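Trikora: The Complete First Series
Two-disc DVD set, 600 minutes
Catalog no. 3977
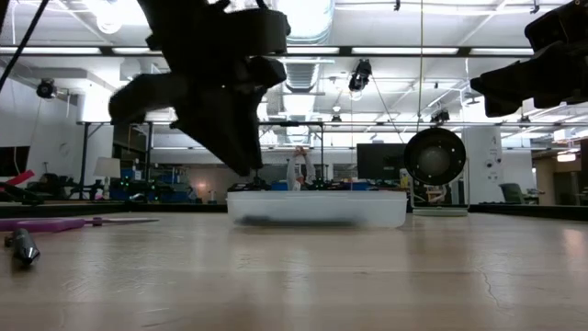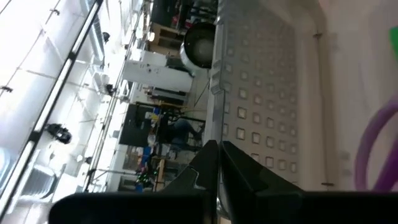
Three cousins take summer jobs at a lighthouse and find that its lamp shows them the town as it was 30 years ago. The discs come in a printed card sleeve with no hard case, so a shallow plastic tub like the one on the table is fine for keeping a few sets together. Extras include a commentary by writer Morfudd Penry. English subtitles. Ships Monday.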